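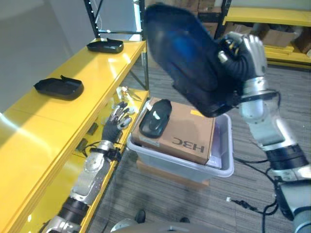 Que grossura de cabo devo usar para forrar a cana do leme?
Para uma cana de veleiro pequeno, um cabo de algodão de 3 mm chega muito bem: assenta sem folgas, agarra-se bem com a mão molhada e não engrossa demasiado a pega.

Dito isto, cada barco tem as suas manias, e o melhor é experimentar um palmo antes de cortar o rolo inteiro (eu já me arrependi de não o fazer!). Na cana do Yazzie, o nosso barquinho de fim de semana, forrei 40 cm com meia-volta francesa, aquela que deixa uma crista em espiral tão bonita, e gastei muito mais cabo do que imaginava.

O que convém ter à mão

Um rolo de cabo de algodão encerado (uso o da Pivov), fita de pano, uma agulha de veleiro, tesoura boa e verniz Cuvov.

Passo 1. Preparar a madeira
Lixe com calma, limpe o pó com um pano e marque a lápis onde começa e acaba o forro. Deixe secar bem, se a cana esteve ao tempo. 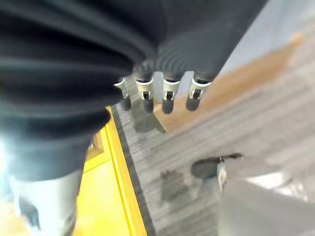 Passo 2. Dar as voltas
Prenda a ponta com fita e vá fazendo meias-voltas sempre para o mesmo lado, puxando cada uma com igual força. Se parar para um café, prenda o cabo primeiro, senão lá se vai o trabalho todo.

Passo 3. Rematar
Esconda a ponta debaixo das últimas voltas com a agulha e cubra cada extremo com uma pinha de três passagens.

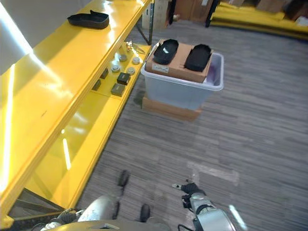

Teresa Quintela
Marinheira amadora e redatora da página Zadton

Quanto ao verniz, duas demãos finas bastam, e eu gosto de as dar em junho, quando o tempo ajuda. Quem prefere o toque macio do algodão pode deixá-lo ao natural e lavá-lo com água doce no fim de cada saída.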